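Lendholm Folding Board, Kids' Size - Review
Posted February 5, 2024

Three stars, and one of those is for the box, which the cat has moved into.

I bought the Lendholm because my sister-in-law Nafula Odera owns the adult one and her closet looks like a store. Mine looks like a store after a fire drill. The idea is simple: lay the garment face down, flip the left panel, flip the right panel, flip the bottom, and out comes a rectangle. With a grown man's T-shirt it would be child's play. With a child's shirt it is closer to origami during an earthquake.

The hinges are good. I've had it since September and none of them has cracked, even though my daughter uses the board as a stage for plastic horses. The panels are stiff, they wipe clean, and the whole thing slides in next to the dryer. The instruction sheet claims 15 seconds per item. I'd like to meet the person they timed.

Where it struggles is thin, soft stuff. Heavy cotton stays put when the panel comes over. Flimsy pajama fabric rides along with it, lands crooked, and you end up smoothing it by hand, at which point you are folding laundry the old way with a large piece of plastic underneath. The hem is the worst part - it bunches up the second you lift it. 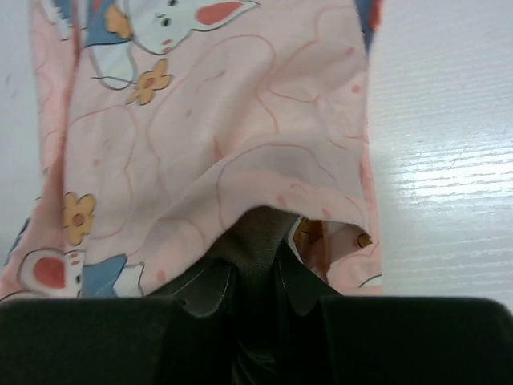
Does it help to fold thin kids' clothes in half first?
Quite a bit. Fold lengthwise, smooth it flat, then use only the bottom panel and ignore the other two.

I also tried the cheaper Stilden board, which my neighbor swears by. It's lighter and it slides all over the table, so I gave it back. If your kid lives in sweatshirts, get the Lendholm. If it's all bunny prints and thin cotton at your house, keep your money and buy a bigger drawer.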